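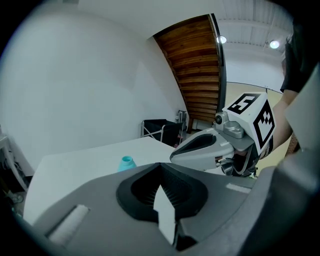

2019-05-03

Home late and my right hand is still curled up as if it were holding a trigger, so forgive the handwriting that I'll have to type up from later. I wanted to get this down before bed because it was a good day, and I've been so bad about writing on the good ones.

We finished the day with 44 keepers. I had told Kirsten on the phone that we'd have 100 by tonight, and she did that small kind silence she does, and then said 44 would be lovely too when I rang her back. The target for Utby is still 100 for each task before anybody trains anything, and I think we'll get there if we stop changing our minds about what the task is.

Shuk-fan was across the white table from me for most of it in her black T-shirt, with her gripper, and I had mine. The bottle was the thing all week, the light-blue one with the teal cap. One person takes it, brings it over, the other receives it, and then back to the table. It sounds like nothing at all! But you try passing a bottle to a friend when each of you has one big gray finger and thumb, and you'll find out how much talking goes on between two people's hands without them knowing. The first hour we kept letting go too early, both of us, out of plain good manners I think. Shuk-fan said we were like two people at a door. After lunch we agreed that the one giving would hold on until she felt a tug, and after that it went along very nicely.

The marker cube on her gripper has been behaving since Digby tightened the bracket. I do have to remember not to lean in and put my own big gray gripper between it and my camera – I spoiled two takes in a row that way and had to say sorry both times. Must also remember to say "start" out loud so the recordings can be lined up. Līga goes through them in the evening and she has been very patient with me, but I could hear in her message yesterday that there's a limit.

I keep thinking about what Raghda asked at supper, whether we should throw away the clumsy ones. We've been keeping only the smooth handovers. She thinks the learner ought to see a fumble and what a person does next, and the more I turn it over the more I agree with her, though it makes a mess of my numbering. I've put 4 of today's fumbles in a folder by themselves and I'll ask Kirsten tomorrow before I get too attached to the idea.

Things to bring: the hand cream, the good tape, a cushion for the stool, and Shuk-fan's umbrella, which has now been in my hallway since September. Also call Mother back. She asked last time what I do all day and I told her I pass a bottle to a friend, and she said well, that sounds pleasant, and I said it was.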